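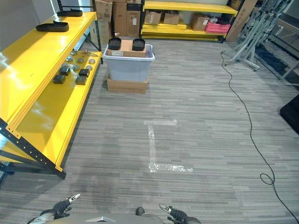 Milan Verschueren reckons we should fence the stock out of our dam altogether and run a pipe down to a trough, and he was so certain of it over the fence a few weeks back that I came home and started pricing posts. Then I saw the prices and had a cup of tea and thought I'd better ask a few more people first!

So, a bit of background. We're on 29 hectares outside Stuvulbridge, mostly breeding ewes plus a handful of steers that we buy in when there's feed and sell when there isn't. We bought it from an older couple who looked after it beautifully but had always let everything walk straight into the dam for a drink. It's in the middle of the place, at the bottom of a long gentle slope, and by the back end of a dry summer it's a sorry sight, brown as gravy with a wide ring of pugged mud, and last April we had to drag a ewe out of it with a rope and my husband's good jacket (it was never the same, the jacket I mean, the ewe is fine and had twins).

What I'd like to know is whether it makes enough difference to be worth the money on a place our size. We'd love to see some reeds and frogs and so on come back, and I've read that stock do better on clean water, but I've also read that you can end up with a fenced-off patch of blackberry and a trough that runs dry the one day you're not home. The other thing worrying me is the rainfall. Our gauge gave us 709 mm last year, which was a good one, and I don't know whether a dam that drops so much in the dry years can be relied on to feed a trough at all.

Do we fence the whole thing? Leave a gap for them to get in at one end? Plant it up or let it do its own thing? And does anybody run a solar pump and like it? All thoughts welcome, even the grumpy ones.

Rosemary at Two Gates, 8/31/24

Home Ask Browse topics Land and water Livestock Members Log in

Glenys_K

Hello Rosemary, and good on the ewe! We did this with our main dam some years ago now and I'd do it again tomorrow, so take that into account when you read the rest of this, I'm a bit of a convert.

The water is the thing I'd talk about first. With stock out of it, the mud stopped being stirred up every single day and the manure stopped going in directly, and over the next couple of seasons the water got noticeably clearer. It wasn't overnight. The first summer I was quite put out, I'd expected a mountain lake and what I had was a slightly paler shade of gravy. Some dams never clear fully, either, if the clay in your soil is the sort that hangs in the water, and no fence will fix that. You can test it at home by dropping a dry crumb of subsoil in a glass of rainwater and leaving it alone until the next day. If there's a milky cloud around it, you've got dispersive clay, and you may want to ask about gypsum before you get your hopes up. Ask somebody who knows how much to use, mind, I wouldn't go tipping it in by the ute load.

On what to fence: we went well back from the high-water line, and I'm so pleased we did. My first plan had the fence hugging the bank, and it would have been in the water by the end of the first wet winter, with no room for anything to grow besides. Leave extra room on the side where the water runs in. That's where you want thick grass, good long tussocky stuff, to catch the soil and droppings before they get down to the dam. Everybody wants to plant trees there and it's grass that does the work. And please, please keep trees off the wall! Roots go into the bank, the tree dies years later, and the root leaves you a lovely little tunnel for the water to get out.

For planting, we put in local sedges and rushes in the shallows and a clump of shrubs on the side the hot wind comes from. I'd hold off on the reeds. Cumbungi will arrive by itself if it wants to, and once it's in a shallow dam you'll be forever trying to get it out. Our frogs came by themselves too. I lay in bed with the window open the first time they really got going and was as happy as anything, and my other half got up and shut the window.

Do put a gate in, a proper wide one that you could get a digger through. You'll need to desilt one day, and you'll want to put sheep in for a quick tidy now and then when the grass gets rank and snakey. A short graze while the ground's firm is fine, then out they come.

About the weeds, yes, you'll get some. We had blackberry and thistle in the first couple of years and I went round with the knapsack sprayer and a hat (do check what you're allowed to use near water, a lot of the ordinary products aren't suitable and the label will tell you). After that the grass closed over and it's been very little bother. I hope some of this helps, and do put up how you go.

Barry from up the hill

Waste of money on sheep. They don't wade in like cattle do. Sell the steers, problem solved.

Rosemary at Two Gates

Thanks Barry, I did ask for the grumpy ones! The steers pay for the hay, though, so I'd be in trouble with the household if I sold them. Glenys, that is a wonderful amount of help, thank you. I've got a glass with a crumb of dirt in it on the windowsill as I type. Still hoping somebody can tell me about pumps and what happens in a dry year.

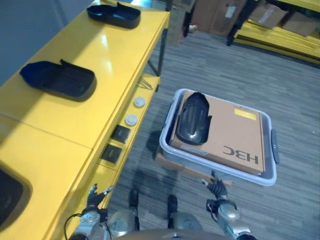
Tank_and_Trough

I can do the pump part, and I'd half agree with Barry in that cattle are much harder on a bank than sheep, but you did say you'd had a ewe bogged, and for me that alone would settle it. A weak ewe in a drying dam is a miserable business and it always seems to be one of the good ones.

We run a Pukine solar pump that I bought through Benavides, and it cost me $1263 with the panel and the float switch, though I put it in myself and my labour was charged at the usual rate of nothing. It pushes water up to a tank on the highest bit of ground we've got, and from there it runs down to the troughs by gravity. I'd really urge you to do it that way and not pump straight to the trough. A pump will stop on you. Ours has stopped for a blocked intake and for a run of grey days, and once for a chewed cable which I blame on a fox but can't prove. Each time, the tank had enough in it that the stock never knew, and I had time to go and swear at it in daylight. Work out what your whole mob would drink on a hot day, then buy a tank that would carry them through four of those days in a row without the pump doing a thing. If you can stretch to bigger, stretch. People regret the small tank, I've yet to meet anyone who regrets the big one.

A few things I learned the slow way, in no order. Hang the intake off a float so it sits a bit under the surface, well clear of the mud on the bottom and the scum on top, and put a decent strainer on it. Bury the poly pipe if you possibly can, as pipe lying on top of the ground in January delivers water you could make tea with, and stock will turn their noses up at it. Put the trough on a good hard pad of crushed rock, otherwise you've just moved your mud pit from the dam to the trough. We have an Ivley concrete trough with a cover over the float valve and it's been no trouble, where the light plastic one before it got rolled over by a steer with an itchy neck. Check it every day in summer, no matter how clever the gear is.

As for the dry years, the fence won't make more water, I'm afraid. You lose the same to evaporation, more or less, and the animals drink what they drink. What you do get is more use out of the last of it. With stock walking in, the bottom part of a dam is too foul and too dangerous well before it's empty, and with a pump you can keep drawing for a good while longer. Keep an eye on salt and on algae as it drops, though, they both get worse when the level's low. If you see a green paint sort of film, keep everything off that water, dogs included, and get it tested before anybody drinks it. And have a plan for carting or for selling down, made in a good year when you're thinking straight.

If the whole lot is too dear in one go, I'd do it in stages. Get the tank, pump and trough working first and let the stock get used to them with the dam still open. Ours mostly shifted over to the trough by choice. Then fence as you can afford it, with the boggy end first. Some people do leave a narrow gravelled walk-in at one end and it's a fair halfway house, much cheaper than a pump, but you have to keep topping up the gravel and you'll still have cattle standing in there on a hot afternoon doing what cattle do. It's a lot better than nothing if that's where the budget stops.

It's also worth ringing your local Landcare people before you buy a single post. There's sometimes help going for this sort of fencing, and they usually want you to apply before the work starts, which caught my brother-in-law out rather badly.

Rosemary at Two Gates

The crumb went cloudy. Not terribly, but there's definitely a halo round it, so I'll be asking about gypsum. We've walked the slope this morning and there's a good high spot for a tank near the shearing shed, and I've left a message with Landcare. Milan will be unbearable.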